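3.2 Storage and reuse of carrier bags in the home

The household survey was carried out in Pundgate and the neighboring district of Privitz, where a charge on single-use carrier bags had been in force for two full years when fieldwork began. Of the households approached, 406 returned a complete questionnaire. A smaller group of 38 households, drawn from the same list, also agreed to a home interview and to keep a written record of every bag that entered or left the home over a four-week period beginning in May.

The questionnaire asked respondents where bags were kept, who in the household was responsible for them, and what happened to a bag after its first use. Earlier work on carrier bag charges has relied mainly on checkout data, which show how many bags are sold but say little about what becomes of them. Our interest was in the period between purchase and disposal. For many bags this period proved to be long, and it included several uses that respondents did not think of as reuse at all until they were prompted.

The most common storage place was the kitchen, usually a drawer, a cupboard under the sink or a larger bag hung on a door. Households with a separate entrance hall were more likely to divide their supply, keeping sturdy bags near the door or in the car and thin plastic bags in the kitchen. Respondents in apartments reported fewer storage places but did not report keeping fewer bags. When asked to estimate the number of bags in the home, most gave a figure well below the one later entered in the written record. The gap was widest for thin plastic bags – a result that agrees with the pilot study in Bastos.

Interview households were asked to explain how they chose a bag for a given task. Three considerations came up repeatedly: whether the bag would stand up by itself while being filled, whether it could be carried over the shoulder, and whether it would matter if the bag did not come back. The last of these was seldom mentioned in the questionnaire, yet it shaped a good deal of daily practice. Bags lent to relatives or used to carry food to a neighbor were almost always ones the household was willing to lose.

Tables, chairs and spare beds served as short-term holding places in most of the homes visited. Bags set down there after a shopping trip were often still in place the next day, and several respondents described this as a stage in its own right, between unpacking and putting away.

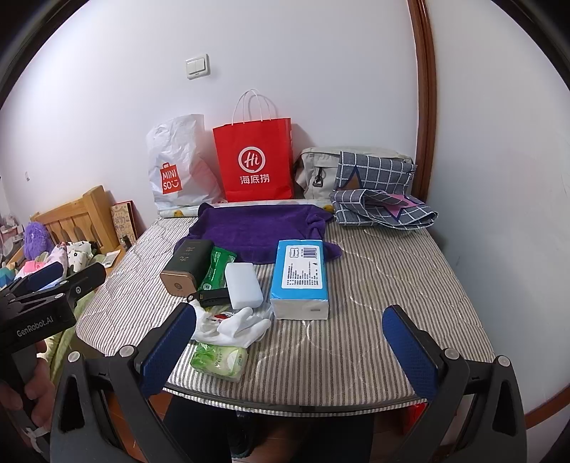 Figure 2. Bags standing along the back of a table covered with a striped, quilted cloth.

The written records allow these stages to be compared across household types. In homes with children under 12, bags moved quickly from holding place to second use, most often for school items or sports clothing. In homes of retired couples they moved more slowly, and a larger share was returned to storage without being used again. Household income had no clear effect once the size of the household was taken into account.

Disposal was the least fully recorded stage. Of the respondents who put thin plastic bags out with general waste, 43 percent said that the bag had first served as a bin liner. Records coded with the Plalteck diary software show a similar pattern, although entries for the final week were less complete than those for the first. For this reason, the disposal figures are treated as lower limits in the analysis that follows.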